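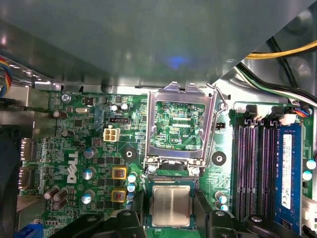

Search this site
Type a word and press Enter

Przemysław Lis had only one hour between rehearsal and his train, and he spent the first part of it looking for a glass of warm water. Cold water he does not take on the day of singing. "My teacher forbade it, and she was right in everything else, so I obey," he said.

He is a baritone from the Polish community of Trimville, and he has become known to people outside of this community for the songs he performs in Persian. He does not speak Persian at home and he has no family from Iran. His first Persian song he learned for the spring evening at the Dehghan Cultural House, where the Polish choir Hakero was invited as a guest.

"We were asked to bring two songs of our own and one of theirs," he told me. "The choir said, let Przemysław do it, he has a good ear. I had three weeks. I wrote every word in Polish letters on a big sheet, and it looked terrible, like a letter from the tax office."

I asked how the audience received him. He thought for some time before he answered.

"There were 200 chairs and people were also standing by the wall. In the second verse I made a mistake in one vowel. An older lady in the first row corrected me with her lips, without a sound. So I looked at her until the end of the song, and I sang everything from her mouth. Afterwards she brought me tea and we went through the verse again, word by word."

Since that evening he takes lessons in pronunciation. The melody, he says, was never the main difficulty, although the small ornaments between the notes are not easy for a voice trained on church music. What cost him the most work is the breathing.

"In Polish song I know where the line ends. In a Persian poem the thought goes further than my lungs. You must know the meaning, otherwise you breathe in the middle of somebody's heart." 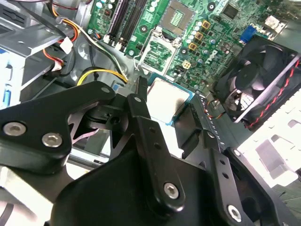
The piano part in the new program belongs to Aniela Tokarz, who joined our conversation with her coat already on. She has played for Hakero longer than he has sung in it, and she did not agree at once to the idea.

"A piano is tuned in one way and some of these notes are not on it," she explained. "I said to him, I will play less. In one song I play only the low notes and I leave the top free for him. It is the hardest thing, to sit with your hands in your lap in front of people."

They recorded four of the songs at the Zener hall, which has a wooden ceiling and, according to both of them, a very loud radiator. The recording was put online for the members of the choir and their families. It has been played 3,402 times. Mr. Lis finds this number funny, as the choir has twenty-six members.

The money from the last concert before the halls closed, $2,860, was divided between the two communities. Hakero bought printed music, and the Dehghan house repaired its stage curtain.

When I asked what he would like to sing next, he mentioned a lullaby, and then he refused to tell its name. Mrs. Tokarz told me that there are five versions of it and he cannot choose. If singing together indoors is permitted, they would like to perform it in May, in the courtyard or in the hall.

"My daughter has heard all five through the door," he said. "She likes the third."

He finished his water and went for the train.

Comments (3)

Marta
I was one of those standing by the wall! My feet hurt but it was worth it. Please write when the date in May is known.

R. from Trimville
Very nice talk. The radiator at Zener can be heard in the second song, my husband thought it was a drum.

choirgirl_alto
Is it possible to get the words in Polish letters? We would like to try one of the songs also.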